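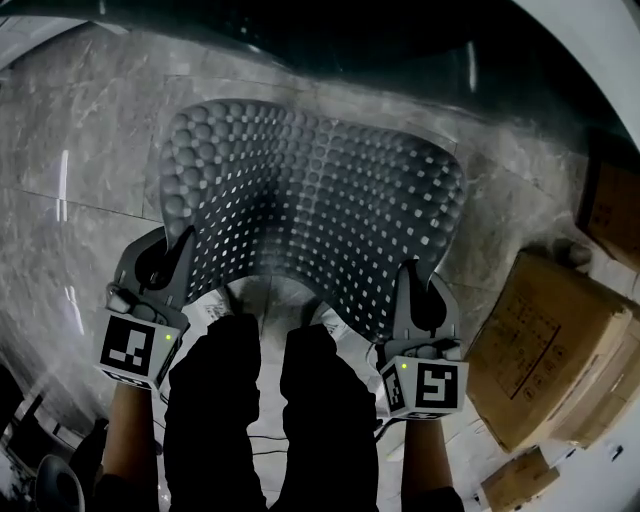 Sitting Still: Pressure, Foam and the Eight-Hour Chair

11 min read

Speaker notes, long version. Slide numbers refer to the Brernau deck. The Drenden deck has two extra slides on fabric, which I skip if we start late.

SLIDE 1 - Title
Wait for the doors. Say where the handout is. Ask people to notice how they are sitting now and leave it there. We come back to it at slide 9.

SLIDE 2 - What the talk covers
Office seating for people who sit most of the working day. Main subject is the seat pan and what goes on top of it. Backrests get one slide. Armrests get none, and there is always a question on armrests, so keep the spare slide ready.
I am not a clinician. Anyone with numbness, a wound or a recent operation should be talking to one.

SLIDE 3 - Where the load goes
When you sit upright, most of the weight of the trunk passes through two bony points at the bottom of the pelvis. On a hard, flat surface the contact area under them is small, so the pressure is high. Pressure is force over area. We can't do much about the force, so seat design is mostly an argument about area.
Point at the two red patches on the map. Leave it up for a few seconds before moving on.
The tailbone should carry very little. If it does carry load, the sitter has usually slid forward and rolled the pelvis back. A cutout helps in that posture, but moving the sitter back in the chair helps more.

SLIDE 4 - The Ham office survey
We went through one floor of the Ham office and checked 106 chairs. Of those, 65 had the seat height set so that the front edge pressed on the underside of the thigh. Same model throughout, all with working levers. Most were still at the height they were delivered at.
Do not oversell this. One floor, one employer, one model of chair. It shows that adjustment gets skipped, and that is all I use it for.

SLIDE 5 - Foam
Two properties get mixed up in catalogs. Density is mass per unit volume. Firmness is the force needed to push the foam down by a set amount. A dense foam can be soft and a light foam can be firm. Density tells you more about how long the foam will last.
Foam bottoms out when it is compressed so far that it stops behaving like foam. From then on you are sitting on the base board with a thin mat over it. Test by hand: kneel on the seat with one knee and feel for the board.
Slow-recovery foam spreads load well but holds heat, and it gets stiffer in a cold room. If the heating goes off overnight, the first half hour of the morning is noticeably firmer.

SLIDE 6 - Gel, air and textured tops
Gel moves sideways under load. It feels cool at first because it draws heat from the body, and that stops once it has warmed up. It is also heavy.
Air cells spread pressure very well when inflated correctly. The usual fault is too much air, which puts the sitter on top of the cells with no immersion at all.
Raised or textured surfaces leave channels between the high points. The channels can let some air move, depending on the cover. The trade is less contact area, so the material under the texture has to be soft enough to give it back.
If asked for a brand - decline. Say what to measure.

SLIDE 7 - A cushion changes the chair
This is the slide people photograph, so go slowly.
A cushion raises the sitter. The feet may lose the floor, the armrests are now too low, and the lumbar support hits the wrong place. Fit the cushion first, then set the chair again from the beginning: height, depth, back, arms. Desk and screen after that.
A thick cushion on a contoured seat can also rock. Check for it before leaving the desk.

SLIDE 8 - The Jondeo trial
Jondeo replaced the seating for a staff of 700 in stages, starting in September. Half an hour of fitting was booked with each chair. The fitting was the first thing cut when the schedule slipped, and the later groups complained more. There were other differences between the groups (later ones were mostly call handling), so I report it as an observation only.

SLIDE 9 - Moving
Return to the opening question. Most of the room will have shifted by now. Shifting is how tissue gets relief, and a seat that locks the sitter into one position works against it.
Suggested practice: stand up at least once an hour, briefly. Long standing has its own problems, mainly in the feet and lower back.

SLIDE 10 - Questions
Repeat each question into the microphone. Handout has the adjustment order on one side and the foam terms on the other. Room has to be clear by 4:30.

Comments (3)

The knee test found four dead chairs in our back office this morning. Is there a version for mesh seats?

You say armrests get no slide and then mention a spare slide. Could that be added to the download?

Slide 5, density and firmness. Our supplier's sheet gives one number and calls it "grade." Still waiting to hear which of the two it is.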